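旧网球的第二段路

一只网球在场上能用多久，在场下又能去哪里

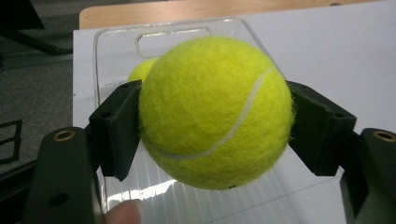 黄绿色的网球，毛毡上有一道弯曲的白色接缝。

塔萨奇网球俱乐部的球筐放在四号场和五号场之间的过道里。每天早上七点半，努里亚·阿拉亚（Nuria Araya）把筐里的球倒在地上，一只一只捏过去。还硬的放回筐里，软的扔进旁边的麻袋。毛掉得太多的也进麻袋，不管硬不硬。

她在这里教球，十几岁的学生居多，也带一个成人初级班。教练用球和比赛用球不同，比赛球开罐以后打几盘就该换，教练筐里的球要撑过一整个月，有时候更久。俱乐部每季进200只新球，进货的时候装满两只大筐，到季末能剩下一筐半，其余的要么进了麻袋，要么飞过围栏，落进隔壁的果园。

网球变软，主要是因为里面的气跑了。常见的比赛用球由两片橡胶半壳粘合而成，内部气压高于外面，密封罐里也加了压，用来减慢漏气。罐子一打开，球就开始慢慢失压，放着不打也一样。外面那层毛毡通常是羊毛和尼龙混纺，两片哑铃形的毡料拼起来，正好包住一个球，拼缝的地方就是那条绕来绕去的白线。毛毡影响球在空中的速度，也影响它抓住拍弦的程度。新毡蓬松，飞得慢一些；打薄了以后球会变快，旋转却不容易加上去。

初学者往往分不出这些差别。努里亚会在第一堂课上拿一只新球和一只旧球，举到肩膀高，同时松手。学生看过落地以后的高度，就知道为什么教练总在捡球的时候捏来捏去。

也有不充气的球，靠较厚的橡胶壳来提供弹性，耐用得多，练习墙和发球机常用这一种。努里亚不太喜欢给长时间训练的孩子用，她觉得打上去偏硬，手肘容易累。俱乐部的发球机旁边还是备了一箱，墙边也放了几只，谁想用就自己拿。

麻袋装满以后，内雷亚·坎波斯（Nerea Campos）开车来取。她的作坊叫阿里内，在镇子另一头的旧粮仓里，门口没有招牌，只在信箱上写了名字。她做家具修理起家，后来有学校来问，能不能给教室的椅子脚装点东西，省得一挪椅子全楼都听见。她试过橡胶套，在地砖上留黑印；试过毛毡垫，胶一热就掉。最后用的是旧网球，切一道口子，套上去。

这个办法并不新鲜，很多学校早就自己在做。麻烦在切口。网球又圆又滑，里面如果还有气，刀尖刚进去的时候会突然一松。内雷亚从前用手按着切，左手食指上有一道疤。现在她把球固定好，先用锥子扎一个小孔放气，再用短刃刀划十字，口子不能太长，不然椅子脚会从侧面滑出来。圆管的椅子脚好办，方管的要在两头各加一个小圆孔，免得毛毡和橡胶从角上继续裂开。

一间24个座位的教室，要用掉四倍于座位数的球，一个俱乐部一季的麻袋往往不够。她另外从特雷梅克的室内球馆收一批，那边打的是硬地，毛磨得快，送来的球有一半近乎秃了。秃球她不拿来套椅子，声音照样大，而且滑。

套好的球能用多久，取决于地面和学生。木地板上可以撑两个学年，粗糙的水泥地连一个学期都难。毛毡会沾灰，沾头发，放假时最好取下来抖一抖，再用硬刷子刷。对灰尘过敏的学生，老师会安排坐没有套球的椅子。有的学校后来改买成品脚套，内雷亚也觉得合理，成品好清洗，就是贵。

椅子以外，旧球还有别的去处。附近的养狗人常来要，内雷亚给球的时候会多说一句：毛毡粗，里面又夹着沙子，狗长时间啃会磨牙，扔着玩可以，别让它抱着嚼；大狗咬得碎，碎片要马上收走。车库里有人从梁上吊一只下来，倒车时碰到挡风玻璃就停。冬天洗羽绒服，烘干机里放几只干净的球，羽绒不容易结团，浅色衣服要先把球装进旧袜子，免得染色。

真正难办的是剩下的那些，裂了的、泡过雨水的、两片壳已经分开的。橡胶和毛毡粘得很牢，要分开得花工夫，普通的塑料回收又不收橡胶。萨卡劳斯卡斯是一家做运动地面的厂，去年起接收整袋的旧球，打碎以后把橡胶颗粒掺进缓冲层。厂里的要求不复杂：球要干，袋子里不能有罐子和拉环，每次送货不少于12袋。最后这一条让小俱乐部很头疼。塔萨奇一个季度攒不出那么多，只好和另外几家拼车，轮流腾出器材室存放。

努里亚说，存放比她想的麻烦。麻袋堆在墙角，下雨天返潮，六月一热，整间屋子都是橡胶味。后来她把麻袋挂到钩子上，离地一掌高，潮气少了一些，气味还是老样子。

也有人问，为什么不给旧球重新加压。市面上有加压罐，把球放进去，打气，过几天取出来，手感确实能回来一点。努里亚用过一个，一次装8只，对刚开始变软的球有用，对放了半年的作用不大，而且毛已经薄了，加多少压也补不回来。她现在把加压罐当储存罐，比赛班打完，剩下还新的球当天放进去，下一次再拿出来用。她觉得这比买更贵的球划算。

俱乐部去年还改了筐里的规矩。过去新旧混放，学生发球练习总想挑新的，旧的留在筐底，越压越多。现在按场地分，正手反手的喂球练习用中等新旧的，练发球落点用旧的，分组对抗才开新罐。每只球上用马克笔点一下，一个点是春季进的，两个点是夏季进的。雨后场地潮，点会糊掉，得重新描。

内雷亚上一次来取球时带走了三袋，留下一捆叠好的空麻袋。有一批椅子要赶在开学前套完，学校的木工课老师答应带学生来帮忙量椅脚，刀由她自己拿。努里亚送她到停车的地方，顺手从路边草丛里捡起一只球，捏了捏，放回自己口袋里。

相关文章
穿线师的一天：磅数、线床与季前高峰
红土场的冬季养护
羽毛球为什么越来越贵
社区球场夜间照明改造记
学校旧课桌椅的翻修办法
读者来信：果园里的球该归谁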